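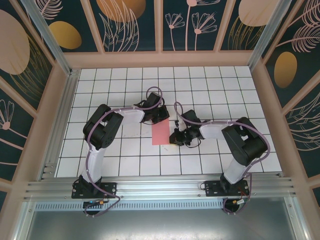
Figure 3. White floor tile with thin black grid lines; small pink paper square at center.

3.2 Floors and cleaning routine

The survey covered three buildings: Hilow, Stekach and the Cheung annex. All of them have pale hard floors in the shared rooms and darker flooring in the corridors. Cleaning crews in the three buildings had complained for years that the pale rooms took longer than the schedule allowed, and the rate used to plan their shifts made no allowance for color or joint width.

Before March, each room was mopped with whatever cleaner the building had in stock. From March on, every room was mopped with Lostirell, a neutral cleaner, at the strength printed on the bottle. Mop heads were changed after 20 rooms. Crews filled in a short card at the end of each shift with the start time, the end time and a yes or no for "went back over it." A total of 2,000 cards were handed out and 645 came back complete. Cards with a missing end time were dropped.

Smudges are the main reason for a second pass in pale rooms. On white tile even faint ones show (Figure 3), while the same marks on the corridor floors were rarely noted on the cards. Crews at Stekach also said that dark joints helped them keep their place, so they overlapped less from one row to the next. We did not measure this, and the cards had no space for it. 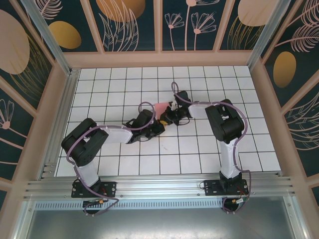 3.3 Angle of view

Inspectors and cleaners often disagreed about whether a floor was clean. Part of the disagreement came from where each of them stood. Cleaners look down at the strip in front of the mop. Inspectors tend to stop at the door and look across the room at a low angle, where a glossy surface shows streaks that are hard to see from overhead. Lines on the surface also look closer together from there, and a mark near a line is easy to miss. 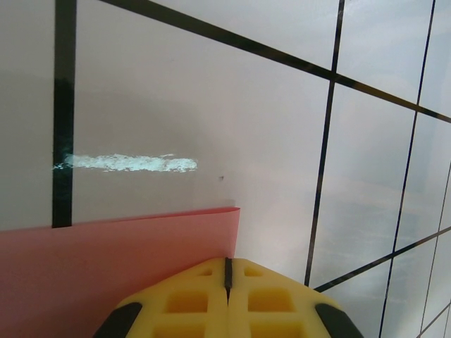 Figure 4. Glossy white surface with black grid lines at a steep angle; pink sheet at left.

For the second round, which closed on 3rd July, inspectors were asked to score each room twice, once from the door and once from the middle of the floor. The two scores matched in 80 percent of rooms. Where they differed, the score from the door was usually the lower one. Hilow had the most mismatches, nearly all in rooms with large windows facing the entrance. Both scores were kept, and the analysis in Section 4 uses the one taken from the middle of the floor.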